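Bench notebook, bat shop, January

7:40 a.m. In early, coffee in hand, heat not up yet. Writing this down before I lose the thread, and because Darlene will ask me what I did to her billets.

So the argument from last time was whether the kids at the Vonetti league are losing distance because of the bats or because of the kids. Tanner says bats. I say it's mostly kids (sorry, kids), but I promised I'd do it right, so I pulled the maple and ash we turned for them in the fall and started weighing and balancing everything again from scratch.

Balance point first. I use the old knife-edge jig, the one with the bent foot, shimmed level with a business card. The maple ones are all sitting further toward the barrel than I wrote on the tags. Not by a lot, but all in the same direction, and that bugs me more than if they were scattered. Either the jig was off in the fall or the barrels came out fat. I checked the jig against the steel bar and it's fine today. Fat barrels, then. I went back to the template and there's a worn spot right where the taper starts, you can feel it with a thumbnail. I bet I've been riding that for months!!

Made a new template out of the aluminum scrap. Old one is hanging on the nail with tape on it, DO NOT USE. Abundio, this means you.

Swing weight next. Pendulum rig, pivot six inches up from the knob, same as always, ten swings timed with the phone, do it three times, throw out anything where I fumbled the button. Ash bats come out where they should. Maple comes out heavy, which fits the balance numbers, so at least the two tests agree with each other. A 12 year old swinging one of those is going to be late on everything. Tanner may have been right. I'm writing that here in small letters.

10:15. Davina called about the cage. She has 106 swings logged from the winter hitters so far, and 71 of them are with our maple. She reads me exit speeds over the phone and I write them on the back of a feed receipt like it's 1950. Copying them into the spreadsheet later. Her feeling is that the good hitters don't care what you hand them, and the middle group drops off with the heavier bats, mostly on the inside pitch. That's what you'd expect. I asked if she's mixing up the order so it's not always maple last when they're tired, and there was a pause. So the next round she'll shuffle. I'm not throwing out what we have but I'm not leaning on it either.

Also asked her to write down misses. Right now a swing and miss just doesn't exist in the log, and if the heavy bat makes a kid whiff more, that's the whole story and we'd never see it.

Lunch, then knots. Two of the new ash billets from Nam have grain that runs off way too fast. Did the ink dot on the handle end of each one to be sure, and the bleed goes off at an angle I don't want anywhere near a handle. They'll make nice fungo bats for nobody in particular, or a lamp. Need to write to Mélanie and ask if the rest of that load was split or sawn. If it was sawn, I want to see it before I pay for it.

Finish. Still fighting with the Sanum. It goes on beautifully and then stays tacky in the corner by the door, so I moved the drying rack to the other wall. Second coat this afternoon on four bats. If they grab at my glove tomorrow I'm going back to the old stuff and eating the cost of the can.

2:50. Turned one new maple on the aluminum template, same billet weight as the fall batch, close as I could match it. Went slow at the taper. Came off the lathe and straight to the knife edge, and the balance point is back toward the hands where it belongs. Love it. One bat doesn't prove anything but I did a little dance. Sanded to 220, no finish yet, number 28 penciled on the knob.

Davina gets 28 plus one of the fat ones, both with plain white tape so the hitters can't tell which is which by the label. They'll still feel it, of course, you can't hide that from anybody who's picked up a bat before. But it might keep the parents quiet.

To do, no special order: spreadsheet, the Mélanie email, new foot for the jig (really this time), order pine tar, find out from Darlene if the Cendolance tournament still has the weight rule or if they dropped it. If they dropped it I can stop shaving cups so deep, and I'd like that, my wrist would like that.

Locking up at 5. Rack is by the far wall, please don't touch the four wet ones.
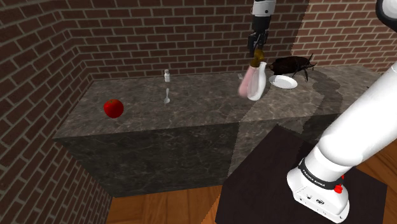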